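The Portal

The letter said my pension had moved. It had been at Gider for as long as I'd worked there, and now it was at Hulo, which was a website. I was to log in by the end of February to confirm that I was still me.

I sat down with coffee and my retirement number, which is 14 digits long and printed on a card I'd been told never to carry. The site asked for a username. I typed one. It said the username was taken. I had a bad feeling about who had taken it, and sure enough, when I asked for a reminder, it was me. 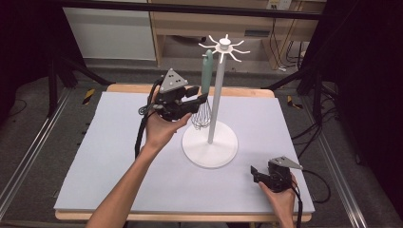 A whisk beside its white stand.

The password had to have a capital letter, a number and a symbol, and could not be a word found in any language. I made one up. The site said I had used it before. I would have liked to meet the man I was in those days, and ask what else he had come up with.

Next came the security questions. What was the name of your first employer? I put Flotton, where I spent two summers bolting lawn chairs together. Wrong. I put Flotton with a small f. Wrong again. I tried Lumenta, where I had only ever gone for an interview, and the page turned green and welcomed me back.

I thought about that for a while. Somewhere in the records I had gotten the job. I had maybe done well at it.

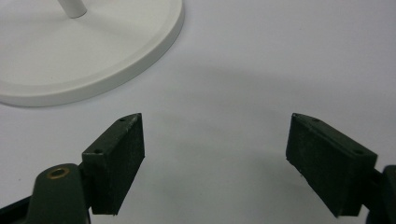 The round white base and the tabletop around it.

My wife came through and asked if we were rich. I said we were pending. She said she'd been pending since the wedding and went to see about lunch.

The main page had a pie chart, a picture of two gray-haired people on a sailboat, and a button marked View My Statement. I pressed it. A box told me that for my protection the statement would be mailed to the address on file. The address on file was the apartment over the bakery, which we left 20 years ago. To change it I needed a code, and the code would be mailed to the address on file.

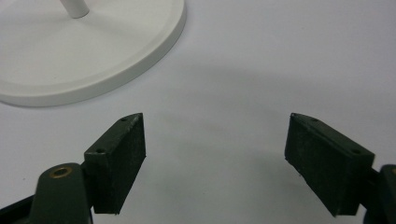 So I drove over there. The bakery sold phones now. I rang the upstairs bell and a young man came down in his socks, holding a stack of envelopes with a rubber band around it.

"You're the Hulo guy," he said.

I said I was. He asked for some identification. I gave him my driver's license, and he looked at it, and looked at me, and then – I swear he was enjoying it – he asked for the name of my first employer.

"Lumenta," I said, and he handed over the mail.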